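Mailing a care package to my son at school, how do I keep the box from getting crushed / what's the cheapest way

Posted in Shipping & Moving
2 replies

Carleen Kerslake
Member

Hi all, first time poster so sorry if this is in the wrong place. My son started at a college two states over and I want to send him a box before midterms in February. Snacks, toiletry stuff, a pair of boots he left in the hall closet. The last one I sent got there with one whole side caved in and the crackers were basically sand. He ate them anyway but still.

What I want to know:

Is it better to use one big box or two small ones? The lady at the counter in Murgate told me one is always cheaper and then the guy at the same counter the next week told me the opposite.

Do I need to tape it all the way around or just the seams. My husband uses half a roll every time.

Can I reuse a box from something I ordered? I have about a hundred of them in the garage.

Also the dorm mail room is only open til 4 and he has class til 5 most days, so it may sit there a while. Does that matter for food? Nothing homemade this time, I learned my lesson with the banana bread.

Thanks in advance!!

dunstan_dave
Regular

one box. tape the seams. dont send boots, he can buy boots

PackratPru
Top contributor

OK typing this on my lunch so bear with me. I've had two kids go off to school and mailed more of these than I want to think about.

One box or two. Depends on weight AND size, which is why you got two different answers at the counter. Both of them were right, sort of. Big light box can cost you more than a small heavy one, they charge for the room it takes up on the truck. So weigh it at home on the bathroom scale (hold the box, then subtract yourself, ugh), measure all three sides, and put it in the carrier's online calculator both ways before you leave the house. Takes five minutes. I once saved enough doing that to pay for the next box. With boots in it I'd do two. Boots go in one by themselves, food in the other. Boots are what crushed your crackers, I'd bet money on it. Not the truck.

Reusing boxes is fine. Look for a crease across any of the flat sides, if its creased it's already given up and will fold right there again. Squeeze the corners. If they feel soft toss it. Peel off or black out every old label and barcode or it can get sorted to the wrong place. Mine went to Prirthorpe once. We don't know anyone in Prirthorpe. Took two weeks to get back.

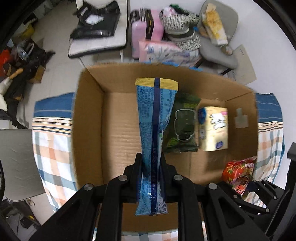 Packing order matters more than what kind of padding you use. Heavy on the bottom, then boxed stuff, then bags and anything that crumbles up top. Stand things up against each other so they hold each other in place, like the green pack of wet wipes with the tissue box right next to it there. Tissues are great for this btw, he'll use them, and a box of them is basically free padding. Same with socks. I fill every gap with socks. Chips and other puffy bags go in last with nothing on top of them, and don't squash the air out, the air is what's protecting the chips. When you close the flaps there should be no rattle at all when you shake it. If it rattles, more socks.

Tape. Real packing tape, the wide kind. Masking tape and the clear gift wrap stuff let go when it gets cold. Do the "H", so one strip down the middle seam and one across each end where the flaps meet the sides. Top and bottom both! People forget the bottom and the bottom is where it fails. Two layers on the bottom seam if it's heavy. Your husband can put the rest of the roll down, going around and around doesn't make the box any stronger, it just makes your kid go after it with a steak knife.

Liquids. Shampoo, mouthwash, any of that. Unscrew the cap, square of plastic wrap over the opening, screw it back on, then a zip bag. Every one gets its own bag. Wet wipes too, if the lid is the flip kind run a bit of tape over it so it doesn't pop open and dry out. Keep all of it away from anything that smells strong. I sent dryer sheets in with granola bars one time and they tasted like laundry til the end of the semester, according to my daughter, who told everyone.

Food sitting in the mail room is fine if it's sealed store stuff. Those rooms get hot tho, they crank the heat in winter, so skip chocolate or anything with a coating. Pretzels, nuts, jerky, instant noodles, microwave popcorn. My younger one always asked for Fistik, the pistachio wafer things, and those travel ok if you leave them in the tin. Pouch ones were dust.

Pickup hours, call the mail room. Seriously, just call, they're usually nice. Lots of them have lockers now or will let a roommate sign if your son sends an email first. And put his name exactly how the school has it. Not the nickname. Room or box number on the same line as they show it on their site, his dorm probably has 345 mailboxes and one tired student worker sorting them.

Stick a piece of paper inside on top with his address and yours, in case the outside label rips off. And snap a picture of the open box before you close it, it helps if you have to file a claim.

Send it the week before you think you need to. Midterms is when every other mom has the same idea.

Gotta run, lunch is over. Oh and insurance, check what's included first, a lot of times the basic coverage is already up to 100 dollars and you dont need to buy extra for snacks and boots.

Carleen Kerslake
Member

Thank you Pru!! Going with two boxes. Never thought about the boots doing it, now I feel dumb. Will call the mail room tomorrow morning.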